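Two Grippers, One Arm: Inside the Hudach Comparison
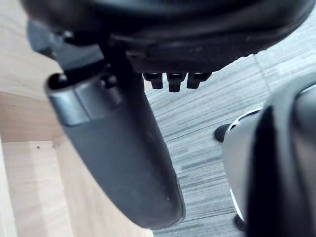 View from the wrist camera, with the gripper finger against a pale wooden surface and grey wood-grain flooring beyond.

The automation department at Hudach began its comparison of gripping equipment in January. The purpose was to decide which of 2 products, the Lumov parallel gripper or the Sumetti curved-finger model, should be fitted to the arms used for handling household furniture. Both were mounted on the same arm and run from the same controller, so that differences in the results could be traced to the grippers themselves.

The trials were directed by Nurhan Yaman, who joined Hudach from the Güneş workshop. Under her plan, each gripper was asked to open doors, pull drawers and hold panels steady at floor level. Work close to the floor was given particular weight. An arm reaching down beside a cabinet has little room to turn, and a finger that performs well at bench height may meet the side of the furniture before it reaches the handle.

By the close of the programme the department had logged 2,032 attempts. The Lumov gripper was quicker to close and gave steadier readings on flat panels. The Sumetti model was slower, but it recovered more often when the first contact was poor, and it left fewer marks on soft wood. Its fingers required adjustment on 5 occasions, each of which took the arm out of use for the remainder of the session.

The position of the camera proved harder to settle than the choice of gripper. A small camera at the wrist keeps the fingers in view throughout a movement, but the housing and the fingers take up much of the picture, and parts very near the lens are blurred. A camera placed on a stand beside the arm gives a wider view and loses sight of the contact point whenever the arm passes in front of it. "We had expected to choose one or the other," Ms Yaman said. "The operators asked to keep both, and the records support them."

The department has recommended the Sumetti gripper for furniture work and the Lumov for flat goods. A further trial, using a shorter wrist mounting, has been approved. The controller will remain unchanged.

Contact the editorial office | © Hudach, Sep 18, 2024 | Back to top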